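Laundry Sorting Still Slow Work for Robot Arms, Makowska Tells Sunday Crowd

January 28, 2018

Robot arms can pick clothes out of a bin. Putting those clothes where a person would put them is taking longer, according to Zofia Makowska, who spoke this afternoon at the Gelska building on what machines can and can't yet do around the house.

Makowska works on the Trornel project, which has spent its time since October on one chore: taking mixed laundry out of a storage bin and sorting it on a table. The talk drew more than 200 people, and the upstairs room had to be opened.

The project began with towels, which are flat and all much alike. Socks came next and have held the team up ever since. A sock can land folded, rolled or half inside out, and a ribbed cuff looks different from every side. When one sock lies over another, the arm has to decide where the top one stops.

"People do this while watching television," Makowska said. "They feel the edge with a thumb and they don't look down. Our grippers have two hard fingers and no thumb."

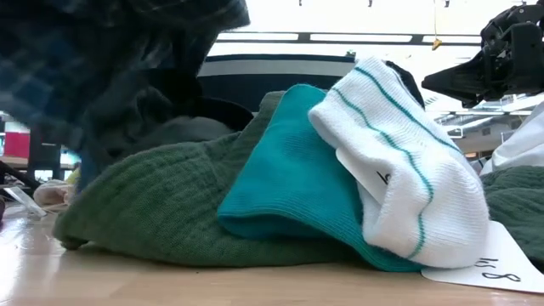 Dark fabric is the other trouble. Black on charcoal gives the software very little to work with, and the arm will often close on two garments when it was sent for one. Plaid and stripes are easier to tell apart from their neighbors, but a pattern that bends over a fold can be read as two separate pieces of cloth.

The team ran 1760 picks between October and the middle of January. A pick counts as clean when the gripper lifts one item and sets it down on the table without dragging anything else along. Makowska did not give a single success rate for all fabrics. She said the number would mean little, as towels would pull it up and socks would pull it down. What she did give was a time. A mixed bin of 27 items took the arms 8 minutes to empty on their best day, and that was emptying only, with no folding and no pairing. Members of the audience who were asked to guess their own time for the same bin mostly said under a minute.

Folding is planned for later in the year. Shirts will come first. Makowska said sleeves are a known problem and other groups have written plenty about them, so there is something to start from. Pairing socks is further away.

Zofia Witkowska, who runs the linen service at Domański, took the second half of the program and spoke from the shop-floor side. Her plant already has machines that wash, dry, press and fold, and they do it well as long as what goes in is a sheet or a tablecloth. Between the machines there are still people. They pull tangled loads apart, check for stains and feed corners into the clips.

"I would buy a machine for the untangling tomorrow," she said. "It's the job we find hardest to fill. But it would have to keep up with the line, and I haven't been shown one that does."
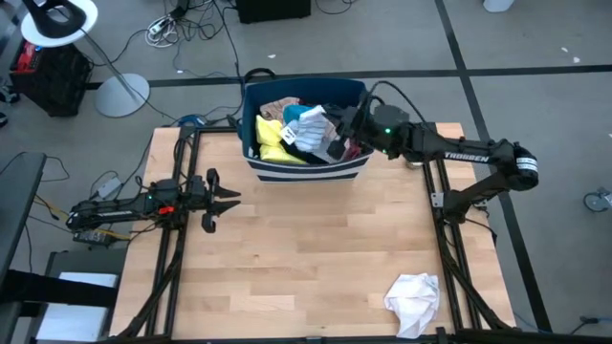
Flarard Robotics Club — News

Asked whether a home model was likely soon, Makowska said she did not expect one. Two arms, a frame to hold them and a table add up to a lot of equipment for a laundry room, and somebody would still have to carry the basket over. She thought a plant like Witkowska's was the more likely place to start, with one fixed job and staff nearby to clear a jam.

Witkowska was less sure. Hotel linen gets wet and heavy, she said, and a gripper that manages a dry sock may not hold a soaked bath towel. The two agreed to try some damp towels from Domański in the spring.

Questions ran well past the hour. Several were about dishes. Makowska said a plate at least keeps its shape, but a dropped one is gone, and her group has no plans in that direction. One member asked about making beds and got a short no. Another wanted to know whether the arms could learn by being moved through the job by hand. They can be taught that way, Makowska said, and it helps, though a person guiding the arm also has to put up with its two fingers and soon slows down to its pace.

Notes from both talks will be kept in the club folder at the front desk. Members who would like to lend old clothes for the spring tests can leave them there too, washed please. Odd socks are welcome.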